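Telport Alerts – Frequently Asked Questions

Who writes the alerts?
Our desk in Latum watches reports on drone and missile attacks against ports and ships. The editor is Shu-fen Chu.
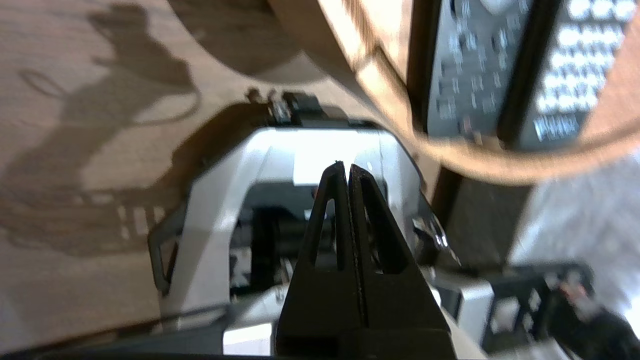 Two black gripper fingers, close up

How fast is an alert sent?
We wait until two sources agree. Usually this takes 17 minutes, at night longer.

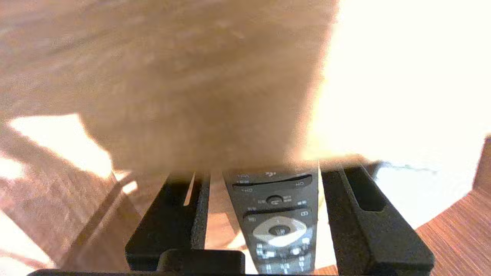 Strong light on the right side

Do you name who is responsible?
Only if a group has claimed the attack, or a government has blamed it. In the second case we write which government.

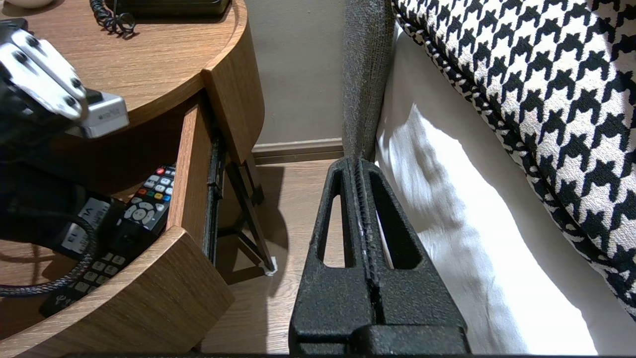 Casualty numbers often change on the first day, so please read the latest version before you quote us.

Can my crew receive alerts by phone?
Yes – the Adams plan includes voice calls for five numbers.
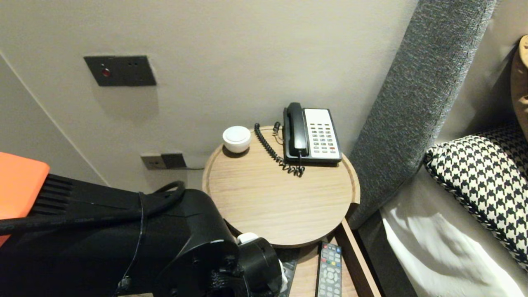
Bedside telephone with a coiled cord

Last updated 2025-05-19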